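Drakutmont Toy Library Adds Play Market Baskets to Its Lending Collection

DRAKUTMONT – The Drakutmont Toy Library will begin lending play market baskets to families, child care homes and preschools in April. The new collection is made up of 30 baskets of toy fruit and vegetables, which may be borrowed on their own or together with a play stall, a set of shelves or a child-sized table.

The baskets were prepared under an agreement with Florkiment, a supplier of classroom furniture and play materials. Florkiment provided the baskets and the toy produce and delivered them to the library's building on Virkov Street, where staff sorted, labeled and packed them over the winter. In all, 705 pieces of toy produce have been entered in the catalog. Five of those will stay at the front desk as replacements, and the other 700 have been divided among the baskets.

"Play food is the first thing many of our youngest members ask for, and until now we have had very little of it to lend," said Esther Okoth, director of the Drakutmont Toy Library. "Families told us that they wanted something a child could carry from room to room, set out on a table and put away again without help. A low basket with a handle slot does that well."

Contents differ from one basket to the next. Some hold mostly fruit, others mostly vegetables, and a number are mixed, with strawberries and leafy greens next to larger pieces. Staff chose the mixed baskets for children who enjoy sorting by color or size, and for groups in which one child keeps the stall while others shop. A printed card listing the contents is kept in the lid of each carrying box so that borrowers can check the pieces before returning them.

Baskets may be borrowed for 4 weeks and renewed once if no other member has placed a hold. Preschools and licensed child care homes may take up to three baskets at a time. There is no separate charge for members. Lost pieces should be reported at the desk when the basket comes back, and a single missing item will not result in a fee.

Members are asked to wipe the produce with a damp cloth before returning it and to let it dry fully in the open basket. Softer pieces, including those with a fuzzy surface, should be wiped lightly and should not be placed in a dishwasher. Staff clean every basket again before it goes back on the shelf.

The play market collection will be kept in the Bangera Room, on the ground floor, which reopened this year with new shelving and wider aisles for strollers. Baskets are stored at a height that children can reach. Visitors are welcome to try one at the tables in the room before checking it out, and an open play hour will be held there each morning from 10 a.m. during the first month of lending.

Bakari Mfaume, who manages the collection, said the library looked for toy produce that children would be glad to pick up and talk about – plain strawberries as well as less familiar vegetables.

"When a child is not sure what something is, the conversation at the table gets longer," Mfaume said. "We hear children name a vegetable, change their minds and then sell it to a grandparent. We wanted every basket to have room for that kind of play."

Reservations will be accepted at the front desk and by telephone. Members who already have a play stall or a kitchen set on loan may add a basket to their account without a second visit to the registration desk. Schools planning a unit on food, gardens or shopping are encouraged to reserve early and to mention any items they would like included.

Florkiment will also supply a small number of extra pieces later in the year to replace worn items. Suggestions for future additions may be left in the box at the entrance to the Bangera Room.

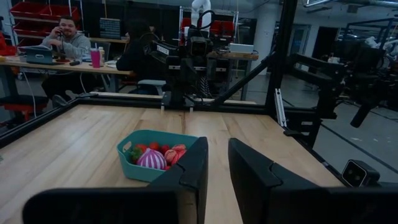 Requests for school and child care reservations should be directed to Bakari Mfaume at the Drakutmont Toy Library, Virkov Street, Drakutmont.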